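**Materials notes: white cotton table coverings, February**

Several readers asked for a follow-up to the short piece on cotton table coverings, mostly with questions about shrinkage and gray marks. The notes below cover fabric choice, washing, mark removal and storage. They apply to plain woven cotton and cotton-polyester blends in white. Linen behaves differently at nearly every stage and will get its own item.

## Fabric and weave

Plain weave is the usual choice for work and display tables. It lies flat, it can be cut and hemmed without special tools, and the two faces are the same, so a marked cloth can be turned over. Twill drapes better at the corners but shows pressure lines after a heavy object has stood on it. Sateen should be kept off any surface where things are dragged, as the long surface threads catch and pull.

Weight matters more than thread count. A light cloth creases as soon as it is leaned on and shifts with every sleeve that passes over it. A heavy one stays put but takes a long time to dry and puts more strain on the hem. Of the cloths we keep in stock, the Druveck medium plain weave has been the easiest to live with. The Sovomwood blend creases less, but it holds oily marks more stubbornly because of the polyester content.

## Shrinkage

Unwashed cotton must be washed before it is cut. The Druveck cloth lost 4 percent of its length in the first hot wash and very little after that. The loss across the width was smaller. The Sovomwood blend came out of the same wash close to its starting size. A cloth that was hemmed before its first wash will usually pucker along the stitching, and no amount of ironing fully corrects it.

Allow for the drop as well. A cloth cut to the exact size of the tabletop creeps inward during use and exposes the edge. We cut for a drop of 11 inches on the front side and less on the back, where the table normally stands against a wall.

## Gray marks

Faint gray marks are the most common complaint with white coverings. They come from three sources: metal rubbed against the weave, dust pressed in by weight, and dye or rubber carried over from objects set down on the cloth. The marks look alike at reading distance but respond to different treatment.

Metal marks do not dissolve in ordinary detergent. Work a small amount of mild powdered cleanser into the damp cloth with a fingertip, rinse, and repeat if needed. Dust comes out with a cold soak of 30 minutes followed by a normal wash. It should not be rubbed dry, which drives it further into the yarn. Rubber marks need a solvent-based spot remover, tested first on the inside of the hem.

Chlorine bleach is not recommended for the blend. It can yellow the polyester and leaves the cloth looking worse than the marks did. On pure cotton it works, but it weakens the fiber, and a cloth treated this way at every wash will start to split at the fold lines. Oxygen bleach is slower and safer for both.

A covering with light smudges and a few creases is still serviceable. Wash on condition and turn the cloth when one face gets too gray.
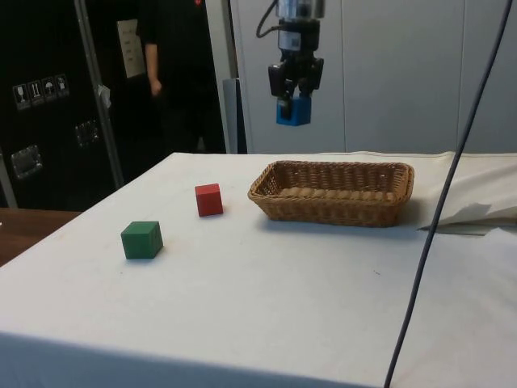 ## Ironing and folding

Iron while the cloth is still slightly damp, from the center outward, and do the hem last. A dry cloth needs steam and twice the passes. If the front edge has developed a permanent soft fold, dampen that strip only and press it flat from the reverse side.

Store rolled on a tube where there is room. Where there isn't, fold loosely and change the fold lines each time -- the same line folded over and over becomes a weak point and a dirt trap. Use the cloths in rotation so that none sits on the shelf for a whole season.

## Stock

The Lobo store room now has the medium plain weave in two widths. The narrow width is short until the next delivery. Cut lengths should be entered on the sheet by the door, with the date of the first wash written on the hem tag in laundry marker. Flesama spot remover is kept on the lower shelf. Please return it with the cap tight -- the last bottle evaporated.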